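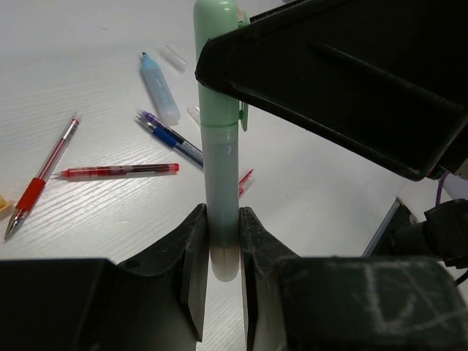 The green highlighter, held at last.

The number at the top of the whiteboard was 48, as in forty-eight thousand dollars, and I had underlined it so many times that the marker had started to squeak. That was the whole automation budget for the year. I run purchasing for Drinden, which packs school supplies into pouches for people who don't want to walk down the school supplies aisle in August (I am one of those people), and I had until Saturday to say what we were spending it on.

I'd never bought a robot before. I'd bought shrink-wrap, and a forklift, and one very bad coffee machine that still comes up in meetings.

"It's the same as a forklift," said Karim Salem. Karim ran the packing floor and had wanted arms on his line since before I was hired. "You figure out what you need to lift and you buy the thing that lifts it."

"A forklift doesn't come with a software license."

"So it's a forklift with a license."

We had two quotes. Bachmann wanted almost all of the forty-eight for one arm, installed, with training and a man who would come out and stand next to it for a week. Vilum wanted a lot less for a secondhand arm, and then there was a second page. I have learned to love a second page. The second page is where they keep the fingers.

"Fingers are extra?" I said on the phone.

"Fingers are a consumable," said the woman at Vilum, very kindly, like I'd asked if the car came with gas.

So I started a column for fingers. Then a column for the cables, and one for the bench the thing would have to be bolted to, and one for Karim's overtime, and by Thursday the cheap quote wasn't so cheap anymore and my spreadsheet had a sideways scroll bar. I took it home. I took it to bed, if I'm being truthful, and my husband asked me who Vilum was in a tone I didn't care for.

My plan was to split the difference by not splitting anything. Put the money off till January, let the catalog prices settle, hire two more people for the summer rush the way we always did. I even had the email written! It was a good email. It had the word "prudent" in it, and I was sort of proud of how it sat there in the second paragraph, looking like it owned a cardigan.

Karim read it over my shoulder.

"Come to Plasow with me first," he said. "Seven o'clock. They've got the same arm as the Vilum one, and they said we could try our own stuff on it."

Plasow was a packaging place across the river that had gone through all this a couple of years ahead of us. I said fine. I brought my spreadsheet on paper, which was five pages taped together, and Karim brought a bag of pens from the reject bin.

He dumped them out on a white table under the lights and they went every which way, gel pens and a ballpoint and a light blue marker. I remember thinking that this was unfair to the machine. You'd want to line them up for it, wouldn't you? You'd do that for a new hire.

"We don't get them lined up," Karim said. "They come in like that. If it can't do it like that, I don't want it."

I'd expected something shiny, I guess, because the brochures were shiny. The fingers on this one were black and scuffed gray where they closed, and the housing had chalky scratches on it, and I felt a lot better about it than I'd felt about anything in a brochure. I wrote SCUFFS - HOW OFTEN REPLACE? in the finger column. Then I looked up, because Karim had stopped talking, and Karim does not stop talking.

It had the highlighter. Mint green, standing straight up with the cap on top and the little clip sticking out to one side, one black finger pressed against the left of it and one against the right. It looked like somebody waiting to be called on in class.

I don't know how long we stood there. I was holding five feet of taped-together paper and thinking about my first summer at Drinden, when I'd worked the line myself to learn it, and how by the end of every shift my thumb and my first finger would ache in exactly the two places where you hold a pen to put it in a pouch. I had forgotten about that. There isn't a column for it. You could make one, I suppose, but I wouldn't know what to put at the top.

"Well?" said Karim.

"How much are the fingers again?"

"You know how much the fingers are."

I did know. I knew the fingers, the cables, the bench, and the license to the dollar, and I knew that if we took the Vilum arm there'd be enough left over to keep the two summer people on through the fall, doing something that didn't hurt their thumbs. I'd known it since Thursday. It was on page four.

I asked if I could hold the highlighter. The guy from Plasow looked at me a little funny and went off to find whoever was allowed to press the button, and Karim started gathering up the other pens, and I got out my phone and opened the drafts folder. The email was still in there. I changed "prudent" to "approved," and then the sentence didn't make sense, so I had to write the whole thing over, standing up, with my thumbs.

Search stories
Type and press enter

More recent fiction
The Coffee Machine Meeting
Half a Pallet of Glue
My Sister's Forklift
What We Kept in the Reject Bin
Night Shift, Second Door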